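Local News | Community
2 min read

Prostlow night classes get one more term

PROSTLOW -- Evening classes at the Brosow Street center will run through spring after all, the center said January 13, 2018. They had been due to stop over the winter break.

Money is the issue, again. Rent on the upstairs rooms went up in October and the course fees didnt cover it. A grant from the Kumarasinghe Fund fills the gap for now -- one term only, no promise past that.

"We'll take it," said Melati Raju, who runs the sign-up desk. "People were asking me every night."

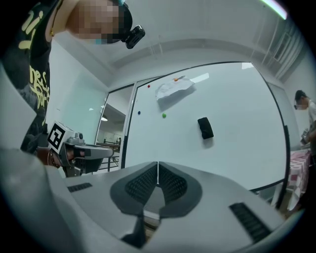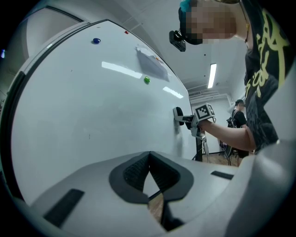 Enrollment last term was 522, up from 244 the year before. English and bookkeeping filled first. Sewing still has places, so does beginner guitar.

Fees stay the same. Late sign-up closes at the end of the month, forms at the front desk or the Posevell library branch. Bring proof of adress.

Kartini Hutapea, who teaches the bookkeeping class, wants the town to put in a share next year. Council has not said yes or no. A petition at the library has around 1000 names so far.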